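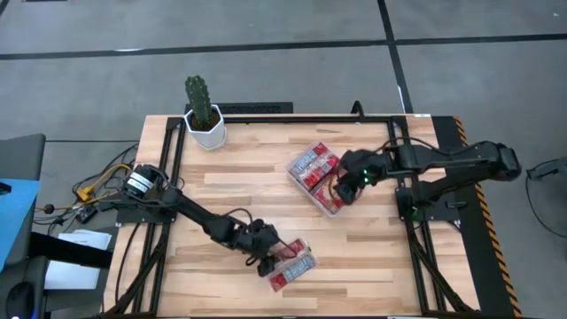
The butcher-block table, with a tray of the red packs and our cactus in the corner.

About Skurudeo

Hi! I'm Karabo Botha, and I run Skurudeo, a small packing shop that puts together trays and gift packs for people who make good things and hate boxing them up. I was one of those people once. I sold pepper jam out of my kitchen under the name Pelia, and I loved every part of it except the night before a market, when I'd be on the floor with tape in my hair trying to get jars to sit straight.

A friend at Ulness (they do teas, and you should try the smoky one) asked if I'd pack her holiday orders along with mine. I said yes before I asked how many. There were 908 of them! We finished, we were still speaking, and by the next September I'd quit making jam and rented the space we're in now.

What we do is pretty simple. You send us your product, we work out how it should sit in a tray or a box, and we pack it so the labels face the right way and things don't slide around on the trip. We like clear trays best. People want to see what they're getting, and a bright red pack looks great through clear plastic. If you'd like something else, we'll do that too, but I will probably try to talk you into the clear ones first.

The first thing I bought for the shop was a worktable, and I'm a little bit in love with it. It's wood, butcher-block style, mostly light tan with darker brown pieces scattered through it. I wanted something that felt like a kitchen, because that's where all this started. Every new pack gets worked out on a table before it goes anywhere else – we turn it, tilt it, swap the pieces and argue about the angle. The cactus came from Salgado, our very first paying customer, and it has moved up from the windowsill to the table. Please don't water it when you visit. Everybody wants to water it.

There are 8 of us now, and our smallest order is 100 packs. Our biggest so far was 3,774, which took over the whole place and most of the hallway (sorry again to the upstairs dentist). We've stayed small on purpose. I like knowing what's in every box, and I like being the one who picks up when you call.

If you have a product and a pile of empty trays and you're dreading the weekend, get in touch. Send us a couple of samples and tell us who they're for, and we'll send back a packed tray with a price. Come by and see it on the table if you're close!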